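Funura on the two-finger kit: "Sell the boring part"

6 February 2022

Got Darius Preda on the phone between two customer calls. He runs product at Funura, the Erkville outfit behind the Parkholm, a bolt-on gripper kit with a wrist camera and a small library of ready-made table tasks. Price is $1,149. Shipping since November. He had 40 minutes, we used most of it.

First thing I asked was who buys it. Cafeterias, I figured. Wrong, mostly.

"Small integrators," Preda says. "One or two people with an arm they already paid for. They don't want to spend three weeks on a gripper. They want to open the box and get to the part the customer is paying for."

The box has the gripper, the camera, a flange plate, cables, a USB stick he's a bit embarassed about. "People still ask for the stick. Fine. You get the stick."

Setup time, he won't give a number. Depends on the arm. He says the mounting is easy and the camera calibration is where people call in. There's a printed card for that now, first batch went out without one. "Our fault. The PDF was good but who reads the PDF."

On fingers. The kit comes with the standard pair, flat at the tip. A softer set is $429 more, which I told him sounds steep. Long pause.

"It is steep. We make them in small runs. If we sell more I can bring it down, and I'd like to. Try the standard ones first, a lot of people never come back for the soft set."

Tableware was the first task library they finished, and it's the one he talks about most. Plates, trays, light cutlery. Why start there? Thin things lying flat are miserable to pick up, he says, so if the kit can be any use there, customers stop worrying about boxes and bottles.

"A fork on a plate is a nasty little problem. It's got no height. You come in a hair too low and you're pushing the plate, a hair too high and you close on air. And plastic weighs nothing, so it skates."

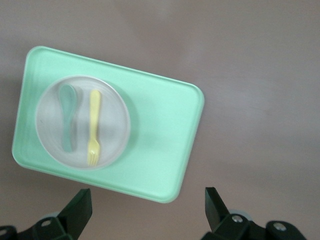

Which brings up the failure rate. He doesn't dodge it, to his credit. Picks off a flat surface still miss more than he wants, and see-through dishes are worse than solid ones becuase the camera has less to hold on to. Version 2 of the software is supposed to help. No date. I asked twice.

Competition? He brings up Sæther before I do. Nicer housing, he says, better manual, costs a lot more. "If you have the budget, go look at theirs. I mean it. We lose those deals and I don't lose sleep."

Support is email plus a phone line on weekdays. The phone line is him and one other engineer. Spare fingers ship from Erkville, screws are standard so you can get those anywhere.

Last question, what would he change. "The cable. It's too stiff and it exits on the wrong side. Everybody tells us." New cable is being tested, existing customers get it free if they write in.

Then the other line rang and he had to go.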